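Worktop

A worktop, also called a work surface or countertop, is a raised flat surface used for preparing food, for craft and repair work, or for serving customers. In British homes the word most often means the fixed surface that runs along the top of kitchen base units. Worktops are made from timber, natural stone, metal, ceramic, concrete and a wide range of man-made boards.

History

Before fitted kitchens became common, most food was prepared on a free-standing table in the middle of the room. Larger houses also had a scullery, with a stone or lead-lined sink and a wooden draining board beside it, and a cool larder with a slab of slate or marble for butter, pastry and meat. The slab was valued because stone warms slowly.

Continuous worktops came in with the fitted kitchen in the first half of the twentieth century. Units were built to a shared height and depth so that one surface could be laid across several of them. Plastic laminates spread in the decades that followed and made patterned surfaces cheap to produce. Stone, for a long time limited to larders, shops and expensive houses, came back into wider use when machine cutting brought the price down.

Marble and marble patterns

Marble is limestone that has been changed by heat and pressure. Pure marble is white, and the veins come from clay, iron oxides and other minerals that were present in the original rock. Grey veining on a white ground is among the most widely copied of all surface patterns, and it is found on laminate, vinyl film, porcelain and quartz composite as well as on the stone itself.

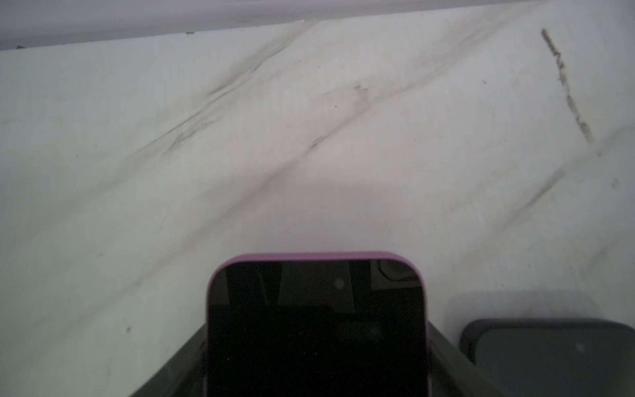 Materials

Timber worktops are usually made from narrow strips glued side by side, which limits warping. Oak, beech and maple are common. They need regular oiling, above all near the sink, and can be sanded back when marked.

Laminate worktops have a thin printed layer bonded to a core of chipboard or a similar board. They resist most stains but swell if water reaches the core, so cut ends and joints have to be sealed.

Granite is hard and stands up well to heat. Marble is softer and is etched by acids such as lemon juice and vinegar, leaving dull patches that can only be removed by polishing. Slate is dense and takes up little water, though it scratches easily.

Quartz composite is made of crushed stone held in resin. It does not need sealing, but the resin can be damaged by hot pans. Stainless steel is standard in commercial kitchens, where surfaces are washed down many times a day.

The dust made when stone and composite are cut dry is harmful to the lungs. Cutting is normally done with water, and workers wear breathing protection.

Regional examples

The Vallcombe district was known for a pale local stone that was sawn into larder slabs and shop counters. The main quarry, at Dillent, employed more than 200 people at its height and supplied slabs 50 millimetres thick, far heavier than those in use today. The firm of McPhee ran the sawing sheds until the quarry closed, after which the sheds were used for storing timber. Slabs with a small letter D cut into the underside are still found in older houses in the area.

Suha Awad's survey of larders in the district recorded 29 slabs still in place. Three had been turned over at some point so that the less worn face could be used, a practice also mentioned in household account books of the time.

A warmer-coloured stone from Tuladura was brought in for a short period, mainly for butchers' counters. It proved too soft for heavy chopping and was dropped.

Height and layout

The best height depends on the user and the task. Kneading and rolling are easier on a lower surface, while fine work such as icing is better done higher up. Most fitted kitchens settle on one height throughout – a compromise that suits some people poorly – and adjustable worktops on powered or hand-cranked legs are made for wheelchair users and for shared homes. 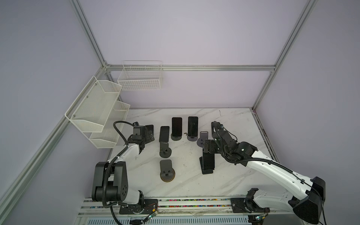 Depth matters as much as height. A deep worktop gives more room but puts wall sockets and shelves further out of reach, and things pushed to the back tend to stay there. The join with the wall is closed by an upstand, a row of tiles or a bead of sealant.

Care

Most worktops need only warm water and a mild soap. Scouring powders dull laminate and polished stone. Natural stone is usually sealed when it is fitted and again from time to time, depending on use. A few drops of water left on the surface show whether this is due: if the stone darkens beneath them, the sealant has worn away.

See also

Chopping board
Draining board
Larder
Splashback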